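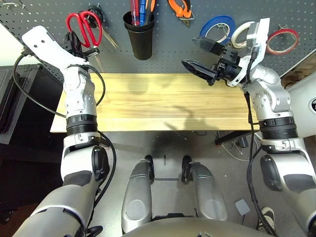

I finally have a garage I want to spend time in! For years I kept every tool in one big drawer, and any small repair started with ten minutes of digging and muttering. Then in September I cleared a whole wall, and I can't believe how much more I get done now.

The biggest change was putting things where my hand goes first. Pliers at shoulder height, the tape measure by the door (I grab it for everything), paint stuff way up top. I moved the hammer four times before it felt right – and I may move it again.

I spent $199 on the whole project, and most of that was hooks and a good lamp from Sumik. The lamp is so bright I can sand after dinner without guessing at the edges. I looked at the big Kuipers cabinet too, but it was $595 and I'd have filled it with junk by Thursday.

Next up is the screw situation. I have 308 loose ones in a coffee can – yes, I counted – and I'm very excited to sort them into jars.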